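From: Lorne Lavoie
To: Club list
Date: Sunday, October 5, 2025
Subject: Re: [club] Hill climb vs. autocross for the spring opener?

Hi all,

Sorry for the long one, I've had two cups of coffee and the rain has killed my plans for the garage. Quoting Oto's message so the people on the digest can follow along:

> I know we settled the spring opener at the August meeting but I keep
> hearing grumbling in the paddock. Half the folks want the hill climb at
> Skasano again and the other half want a plain old autocross on the
> Pusano lot. I drove the hill last year and loved it, but I also spent
> most of the day sitting in the car with my helmet in my lap. Can
> somebody who was in the meeting say what was decided and why? Also is
> anyone else having trouble with the new tire rule? I read it three times
> and I still can't tell if my 300s are legal.
>
> Oto

Oto, I was in the meeting, and "decided" is a strong word. We had a show of hands, the hill climb won it, and then we talked for another hour as if it hadn't. What got written down is that Skasano is the first choice if the road closure comes through, and the Pusano lot is the backup. The county hasn't answered yet. I called twice in September and got the same very nice man who told me the same very nice nothing.

My own feeling (and I'm only one guy with one slow car) is that I'd take the autocross for the opener and do the hill later in the year. I know, I know, I'm the one who wouldn't shut up about the hill last winter! But think about what the first event of the season looks like. Everybody shows up with something they bolted on over the winter, and a bunch of it falls off by lunch. I'd much prefer my stuff to fall off on a flat parking lot with cones on it than halfway up a road with a rock wall on one side. Last year it took eight minutes to get the sweep truck up to Thambiah's car and back, and all he'd done was pop a coolant hose. Multiply that by an opener full of fresh hoses and you can see where the day goes.

Then there's the seat time. On the hill we got four runs each, and the fourth was in near dark for anyone in the last group. On a lot that size we could run two groups and get everybody eight runs without hurrying, plus fun runs at the end for whoever still has tires. For the new people especially, that's a lot more driving for the money. We had drivers at Skasano who'd never been in any kind of event before and I felt bad for them, they'd barely figured out where the start line was and they were loading up to go home.

On cost, the lot is $1,000 for the day and that includes the lights if we run late. I don't have a number for the hill until the county says what they want for the closure, and I'd be surprised if it came in lower. If we keep entry at $50 we're fine on the lot with even a mediocre turnout. I'd rather not guess about the other one.

Now the tire rule. I agree it reads like it was written by two people who weren't speaking. The way I understand it, the treadwear number is 300 or higher for the street class, and "or higher" means 300 itself is okay. So Oto, your tires are legal, go drive on them. What's still muddy is whether you can swap sets between the morning and the afternoon. The old rule said no. The new one just doesn't mention it. I asked Thambiah, who wrote the first draft, and he said he'd meant to leave that line in and must have deleted it while moving things around. So treat it as a no until we fix the text, please, and don't show up in the spring with a second set in the trailer and a printout in your hand. You know who you are.

A couple of other things while I've got you:

The timing lights need new batteries AND a new cable on the finish side. I've got the cable. Somebody else please buy batteries, I did it last time.

We still have a blue torque wrench from the last event that no one has claimed. It's on the shelf by my door. It's a nice one, and I'm getting attached to it.

If you want to work an event instead of driving it, tell me before the opener and I'll put you on a corner with some shade. Corner workers get lunch and a free entry to the next event, same as always.

I've put the draft schedule below, with the autocross version first. If you've got strong feelings, answer to the list and not just to me, my inbox is a mess.

Lorne 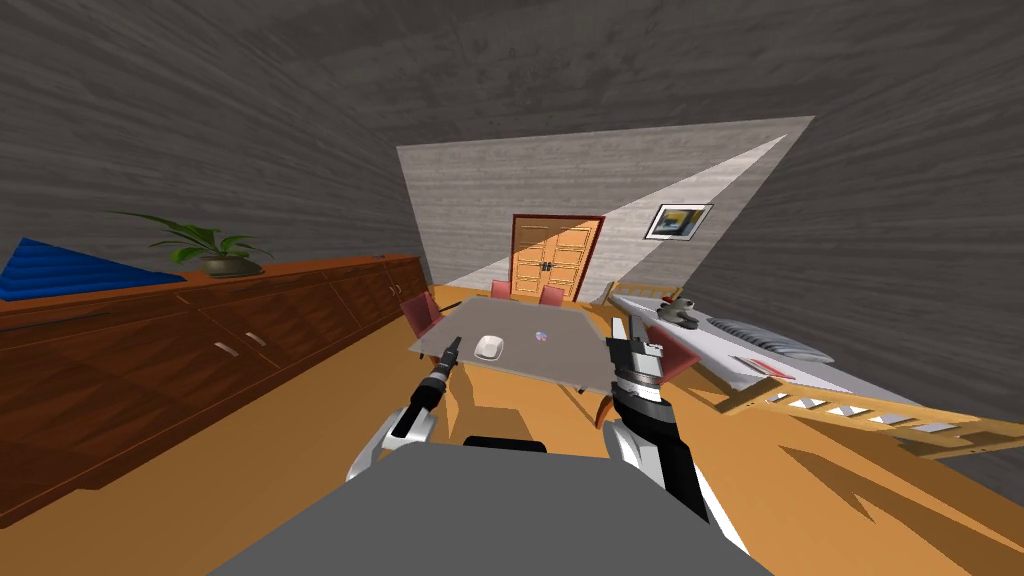

DRAFT SCHEDULE, PUSANO LOT VERSION

7:00 Gates open, course crew sets cones
7:30 Tech inspection (bring your helmet to the line, please!)
8:45 Course walk, newcomers go with Oto if he's willing
9:15 Drivers' meeting
9:30 First car out, group A runs, group B works
12:00 Lunch
12:45 Groups swap
3:15 Fun runs
4:30 Cones up, everybody helps

Hill version to follow if the county ever calls me back.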